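Speaker notes: "The Cable Drawer Is Lying to You"
Marwan Karam, Landeg office tidy-up session, March 22, 2018

Start without the slides. Ask who has a drawer, box or bag of cables at home. Wait for hands. Then ask who has used anything from it since December. Fewer hands.

I get sent a lot of cable advice. Most of it comes from people selling pouches. Zinitz has a 41-page guide to wrapping a cord. I read all of it, and I still don't believe a cord needs 41 pages.

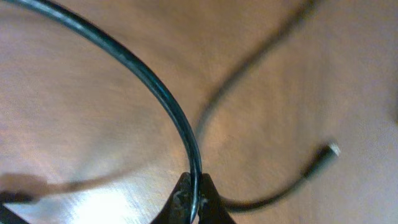
PART ONE: ONE CABLE AT A TIME

Start with a bare table. Wood is good, dark cable shows up well on it. Take hold of one cable and follow it to both ends before you touch the next. Slow down here, people want to skip ahead to the wrapping.

The usual claim is that cables tangle because we're careless. I'm not convinced. Put a long thin thing in a box, carry the box upstairs, and see what you get. 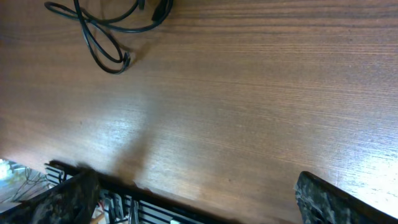
Now the over-under coil. Fadi Hamdan swears by it and he did stage work, so fine. For 110 feet of stage cable I'd do it too. For a charger lead that lives behind a desk, a loose loop will do. (Fadi will object. Let him, but keep it short.)

Labels: the Clestura label kit is $41. Masking tape and a pen. Move on.

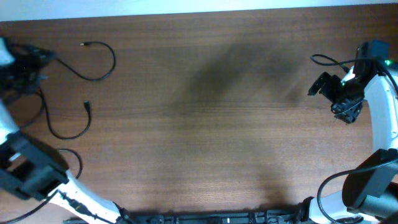 Sort by what's on the end. Forget length and color, you'll never go looking for "the medium black one." Look at the plug. If you can't say what it goes into, it gets a bag with the date on it, and when the date is a year old it leaves the building. I've been told this is harsh. I've also seen the storeroom at Claltside.

PART TWO: WHERE IT GOES AFTERWARD

Skip the slide on drawer dividers if we're running late. I put it in because I was asked to and I have nothing good to say about them.

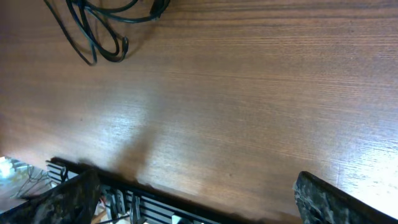
Black cables on the table, plugs and all.

Ask the room: keep or toss? Expect an argument. Take two answers, then hand out the tape.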